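Foro de ayuda de la comunidad — Clubes y proyectos de estudiantes

Dos pinzas de mano con cubos de marcadores: los datos de una persona se mezclan con los de la otra

tornillo_suelto
marzo de 2026

Buenas a todos. Estoy en el club de robótica de mi escuela y este curso nos hemos metido en un proyecto que nos viene un poco grande: enseñar a un brazo a ordenar una mesa a partir de demostraciones hechas a mano. O sea, nada de teleoperar el brazo. Cogemos nosotros las pinzas, hacemos la tarea, y la cámara de cada pinza y los cubos con marcadores nos dan (en teoría) la trayectoria.

Llevamos 262 demostraciones grabadas desde diciembre y hasta ahora siempre trabajaba una sola persona. El lío ha empezado al ponernos varios a la vez en la misma sala. Cuando dos nos acercamos, la trayectoria de una pinza da un salto de golpe y se va a donde está la otra. A veces vuelve, a veces se queda ahí hasta el final de la toma y hay que tirarla entera.

Lo que ya hemos probado: cambiar los cables, bajar la exposición, limpiar las lentes (por probar que no quede) y reiniciar todo en distinto orden. Nada. El programa que usamos para el seguimiento es el del grupo Irkholm, con la configuración que venía de serie y sin tocar casi nada, porque la última vez que toqué algo estuvimos una tarde entera sin cámara.

Os pongo cómo trabajamos, por si alguien ve algo raro en la colocación. Los cubos son blancos con los dibujos en negro, pegados encima de cada pinza, y solemos estar bastante juntos porque los cables no dan para mucho más. ¿Es cosa de la distancia? ¿De las luces del techo? ¿Tenemos que grabar por turnos y ya está? Vamos a la muestra regional de Warkitz y me gustaría llegar con algo que funcione, aunque sea a ratos.

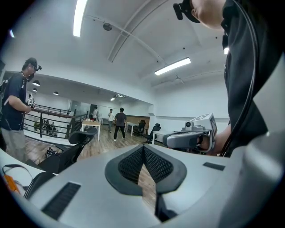
Respuestas

cuaderno_de_taller

¡Hola! A nosotros nos pasó exactamente esto el curso pasado y perdimos un montón de horas mirando las luces, así que te ahorro el camino: mira primero los números de los marcadores. Si imprimisteis todos los cubos desde el mismo PDF, lo más probable es que estén repetidos. El programa ve el identificador 2 en un sitio, luego lo ve en otro, y como para él es el mismo cubo, pues salta. Con una persona sola no se nota nunca, por eso os ha ido bien hasta ahora.

Yo haría esto:

Poned los cubos encima de una mesa y pasad el detector cara por cara, apuntando qué número sale en cada una. Es aburrido, pero en un rato lo tenéis. Si aparece un número en dos cubos distintos, ya está encontrado el problema.

Volved a imprimir las caras repetidas con números nuevos y ojo con el tamaño: la impresora de nuestra escuela tenía puesto «ajustar a página» y nos salieron todos un pelín más pequeños. La posición salía desplazada y no entendíamos nada — medid el lado con un calibre antes de pegar.

Después hay que decirle al programa qué caras son de cada cubo. En el nuestro era un archivo de texto con una lista por cubo, supongo que el vuestro tendrá algo parecido. Haced una copia antes de tocarlo (por lo de la tarde sin cámara, jeje).

Las tomas viejas con una sola persona os valen, no las borréis. Las otras yo las apartaría en otra carpeta, que a lo mejor se puede rescatar el trozo de antes del salto.

pilas_AA

Grabad por turnos y listo. Nosotros en el club Bondisia lo hacemos así y no tenemos problemas.

melon_con_cables

De acuerdo con lo de los números repetidos, pero añado otra cosa, que a mí me volvió loca: las luces también pueden molestar. Con tubos fluorescentes, según cómo dé el reflejo, el papel brillante se queda blanco y el detector pierde esa cara. Eso no te da un salto hasta la otra pinza, te da huecos, así que si además de saltos tenéis huecos, imprimid en papel mate. El plastificado ni se os ocurra.

Y otra tontería que ayuda mucho: antes de cada toma, que cada uno levante su pinza por separado mientras los demás la dejan quieta. Así al revisar sabes enseguida cuál es cuál. Si en ese momento ya se mueven dos trayectorias a la vez, para y no grabes nada más.

¡Suerte en la muestra! Cuenta luego qué era, que siempre se quedan estos hilos a medias.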